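1/ OK, people keep asking me whether robots can do chores yet, so I'm putting my answer in one place and pointing everyone at it. Short version: sort of, slowly, and don't sell your dish rack.

2/ Where I'm coming from: I spent nine years running the prep counter at a grocery store, and now I test two-armed robots for a small outfit called Tralum. I'm the one who decides whether a job got done the way a tired person at the end of a shift would call done. I love this work. I also yell at it a lot.

3/ My pet chore is putting the fruit away. Everyone laughs when I say that! But think about your own counter after a grocery run. Stuff rolls, stuff bruises, stuff ends up behind the toaster. You do it while talking on the phone and never give it a thought.

4/ We do most of our runs in simulation before a real arm gets near a real peach. Between the start of November and now we logged 3,257 simulated tries at "put the fruit in the tray." The policy we're running is called Irano, and no, I didn't name it.

5/ Of those, 2,360 ended with the right fruit in the tray. Pretty good, I thought! Then Nabila Mahrous, who runs our scoring, went back and threw out every one where the fruit got dropped in from too high or the tray got shoved across the table. That left 1,718.

6/ So a bit more than half, by the standard I'd have used on a new hire. And a new hire gets it by lunch on day one.

7/ The setup is plain on purpose. Brown table, black tray, one arm on each side, a couple of pieces of fruit. If it can't manage this, I don't want to hear about your kitchen island with the mail and the kid's homework on it.
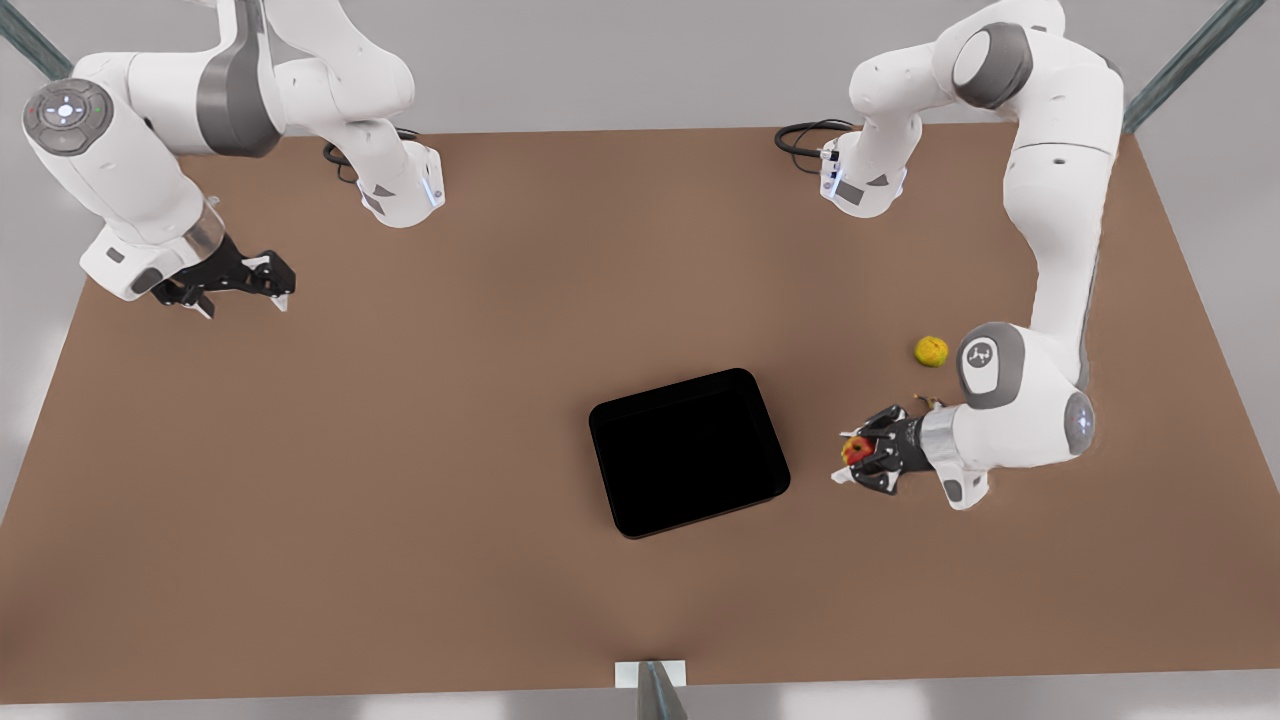

8/ WHAT IT'S GOOD AT

Apples. It is really good at apples. In that one the left arm has a small red one just off the table, with the tray empty and some bare table to cross. Getting hold of a round thing used to be the hard part, and I remember whole afternoons of watching fruit shoot out sideways like a bar of soap.

9/ It's also patient in a way I never was. It'll do the same pick a thousand times and not get sloppy because its feet hurt. For a packing line with one kind of fruit and one kind of tray, I'd take that seriously today.

10/ WHAT IT'S BAD AT

Anything close to its own elbow. See the little yellow fruit up by the joint of the arm that's holding the apple? I hate that spot. You or I would just lean back a little. Irano likes to swing the whole arm around, and I sit there with my shoulders up by my ears.

11/ Also, sharing the work. Two arms sounds like twice the speed - it isn't, not yet. In a lot of our runs one arm does everything and the other one hangs out with its gripper open like a guy at a cookout holding tongs. Rachid Morsy has been working on getting them to split the table between them and it's getting better, but slowly.

12/ And judgment. Is this apple going soft? Does it go in the tray or the trash? Should the heavy ones go on the bottom? I used to teach that to teenagers in a morning. We haven't even started on it here.

13/ Somebody's going to ask about the real-arm numbers. They're lower, and I'm not posting them until we've done the full set on the Tillman bench with fruit from the store down the street. Simulated fruit doesn't have stickers on it, or a stem that snags, or that wet patch from the produce mister.

14/ On cost, since my uncle asked at dinner: no, you can't get one for your mom. A pair of arms like this, plus the table, plus me hovering next to it with a hand near the stop button? Hire her a nice person for a few hours. Everyone will be happier.

15/ Shop floor first, I think. Back rooms, same bins every day, a person nearby to fix the weird ones. Drinska wants to try it at one of their packing sites next and I said yes before they finished the sentence.

16/ Next up for me is fruit that isn't round. Bananas, send help. I'll add to this thread once we've got enough runs to be worth reading, and if you've worked a produce counter, tell me the item you hated handling most. I'm making a list.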